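Subject: Re: [brirnwood-laundry] Hard water and grey towels
List: Brirnwood Home & Laundry

On the 2nd, a list member in Gernuvville wrote:

> We moved onto bore water in September and everything has come out
> of the wash stiff since. Towels are the worst. I've doubled the
> powder and it has made no difference. Is a softener the only fix?
> The plumber quoted me $703 for an Ojala unit, fitted.

I'd hold off on the plumber for now. Doubling the powder can leave more residue in the fibres, and residue will make towels stiff on its own, whatever the water is like.

Strip them first. Run the towels at 60 with no powder and a cup of washing soda. If the rinse water is still cloudy, run them again. Then go back to the normal dose and add a proper water conditioner to each load. I use the Uder one from the co-op, two scoops for a full drum. Vinegar in the rinse is all right now and then, but I wouldn't do it every load as it's hard on the door seal.

Check your cycle too. Our machine defaults to 40 and a short rinse, and that was half our problem. I set it to extra rinse now and leave it there.

On drying — line drying on a still day gives you stiff towels even on tank water. Give them a good shake before you peg them out, and ten minutes in the dryer at the end if you have one.

Someone also asked about coloureds. Same routine, but at 40, and leave out the washing soda on anything you're fond of. Pale purples and pinks show greying sooner than navy does, so start with those. 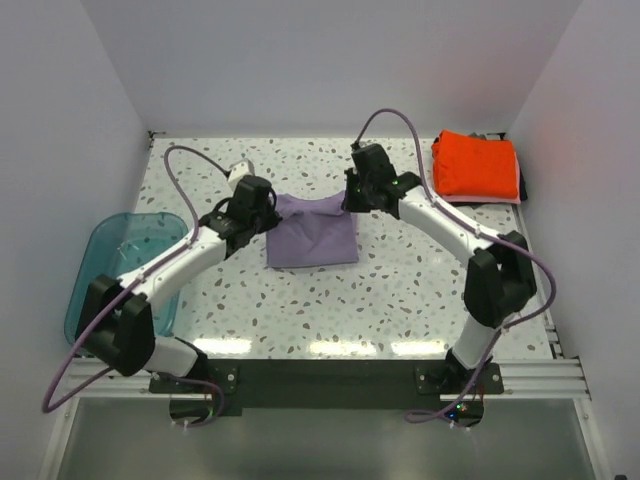 Lavender-purple cloth, held at both upper corners.

If the towels are still like cardboard after two strips, get the water tested before you spend anything. The council depot in Brirnwood hands out the bottles. Post the hardness figure here when you get it and I'll tell you what dose we settled on at a similar level.

--
To unsubscribe, reply with "remove" in the subject line.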